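Refilling pipette tip boxes: is it worth it, and how do you keep them tidy?

Lleucu Prydderch
Hello all! I help out in a small teaching lab in Gritdale, and we go through tip boxes at a frightening rate. I hate throwing the empties out, so I've saved 7 of them, but loading loose tips by hand takes me most of an afternoon. Does anybody still do this, or should I just buy the refill stacks?

Ifans
buy the stacks. life is short

Mio Takagi
Oh, I love this topic (my family does not). Keep the boxes! The refill stacks are lovely if they fit, but check the maker and the tip size first, as racks vary more than you'd think. Wear clean gloves, wipe the box out, let it dry with the lid off, then drop the new rack in. I also lay a cloth on the bench so the boxes don't skate around while I'm working over them.

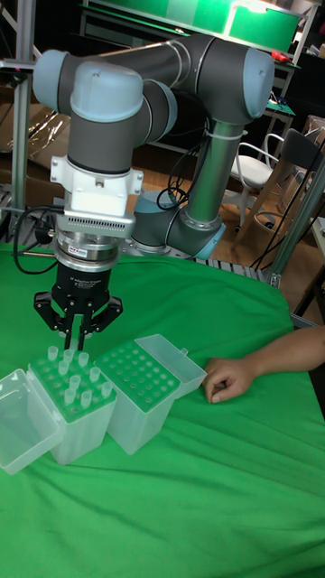
Two tip boxes side by side on a green cloth.

Label the lid with the size and the month you filled it, say January, and keep the opened ones at the front of the shelf. Good luck, and do tell us how you get on!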